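손그리퍼 작업일지, 4월

공방 저녁 7시. 오늘도 시간 없어서 짧게 씀.

지난번에 뽑은 핑거는 천을 집으면 자꾸 한쪽으로 돌아갔다. 패드 면 각도가 문제였던 듯. 각도 다시 잡고 46번째 파일로 출력. 파일 이름 정리좀 해야 되는데... 나중에.

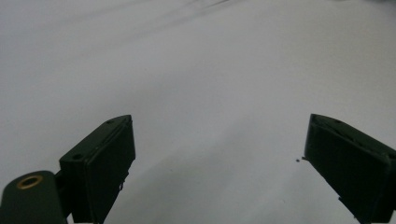 글쓴이 Pantelis Dimitriou | 공방일지 | 조회 2269

흰 천 위에서 활짝 벌린 상태. 짙은 초록색 플라스틱이고 왼쪽 암에 황동색 링 하나. 패드 가장자리에는 얇은 턱을 둘렀다. 천이 미끄러지지 말라고 넣은 건데 효과는 아직 모름.

핑거 끝은 뾰족하게 갔다. 주름 사이로 밀어넣으려고. Eirini는 너무 뾰족하면 올 나간다고 반대했는데 일단 이대로 간다. 나가면 그때 사포질.

남은 거
- 패드에 실리콘 붙일지 말지
- 벌어지는 폭 조금 줄이기
- 스프링 교체, 지금껀 너무 뻑뻑함
- 오른쪽 핑거 아래쪽에 붙은 보풀 같은 거 떼기

목표는 2000번 여닫아도 안 헐거워지는 것. 세는 건 카운터 달아서 할 예정인데 부품이 아직 안왔다. Curkham 공방 열쇠 반납하러 가야 해서 여기까지. 스프링은 내일 아침에 갈아끼우고 다시 올림.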